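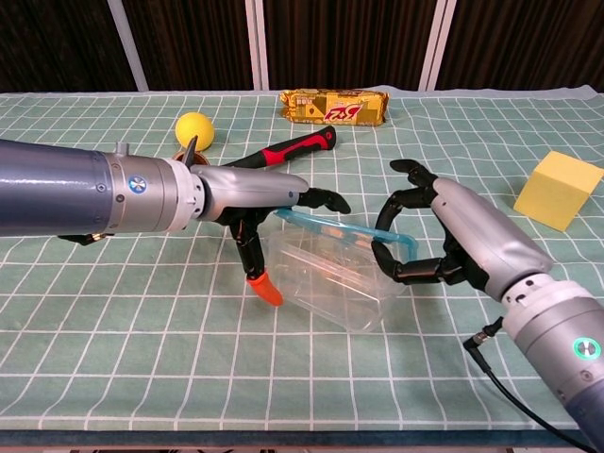

The **Ornitz Brevau** is a two-arm tabletop manipulation kit sold by Ornitz, a maker of laboratory automation equipment based in Clultberg. It is supplied as a matched left and right arm, each fitted with a multi-fingered hand, and is marketed to research groups and product testing labs. The current version was released in December 2021.

## Design

Each arm has 7 joints and is controlled from a shared base computer. The hands are gray with black jointed fingers and can be removed without taking down the arm. A round indicator light at the wrist section reports arm status — green means ready in the standard settings. Power and data for the right arm run through an external black cable.

## Use

The kit is intended for small household goods. Typical tasks include handling clear plastic containers by a strap or handle, picking up balls and foam blocks, and moving wrapped snacks. The manual recommends a cloth work surface with a printed grid, used as a visual reference during setup.

## Service

Ornitz offers a two-year service plan, with repairs completed within 28 days. Fitzgerald, a distributor, handles orders and spare fingers. As of January 23, 2022, the parts catalog listed 86 items.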